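Chapter 4
Heat on the Move

Hold your hands round a mug of tea and you're already doing physics! Heat is always travelling, from warm things to cooler ones, and it has three ways of getting about: conduction, convection and radiation. By the end of this chapter you'll be able to spot all three in any kitchen (a small oven on a table top is a lovely place to begin), and you'll work out why a metal spoon feels colder than a wooden one in the very same drawer.
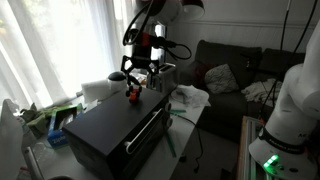

4.1 Conduction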